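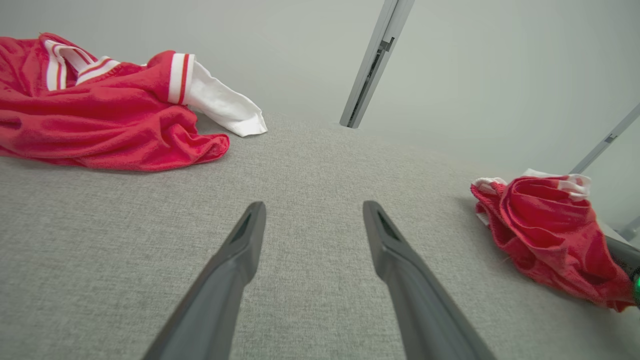
Laundry practice on the Gravdale bench, seen from the wrist.

I think more people should build a robot that is bad at laundry. I mean it! We have been at ours since May, in the shared workshop on Gravdale, and I haven't enjoyed a project this much in years.

The usual advice for a first arm is blocks. Pick up the block, put down the block, move on to a smaller block. We did that for 8 evenings and it went fine, and by the end half the group had drifted back to the lathe. Then we switched to clothes and everybody came back. A block has one shape. A red sweatshirt dropped on the felt has a new one every time, with the cuff tucked under or a sleeve half inside out, and suddenly people who had never touched the code were arguing over where a gripper ought to go in first. (I say the striped cuff. The ribbing gives you a ridge to aim for.)

My case for cloth is mostly a case for failing cheaply. Nothing breaks. You drop a jacket, it lands in a heap, and the heap is your next problem, already set up. We logged 1,582 grasps on our project, which we call Falia, and we lost 6 fingertips, all of them printed again the same night. Try that with glassware.

People tell me a home build can't teach you much when proper labs have better arms and more of them. I don't buy it. When you have cut the rails yourself and squared up the posts yourself – and ours still need a nudge most Mondays – you learn which errors come from the software and which come from a loose bolt. I spent a whole evening tuning the approach angle when all it needed was a hex key.

Will it ever fold a shirt? On our last run of 50 tries it lifted a sleeve cleanly in a little over half, and we cheered for most of those. Folding can wait. Next I want to try socks, and after that the big towel that has been sitting on the shelf since we started.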